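Sisero Grasp Kit — data card

Sisero is a paid simulation kit for two-finger grippers, sold by Avby. This card covers the grasping set only. It has 62 object meshes, most of them irregular, and 200 grasps for each mesh.
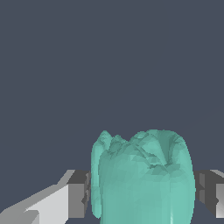 Meshes are kept low in polygons, so the set runs well on an office laptop. Friction is one fixed value for all objects — please change it before you compare with real hardware.

Licence: one team, up to 8 seats. The next update is planned for November.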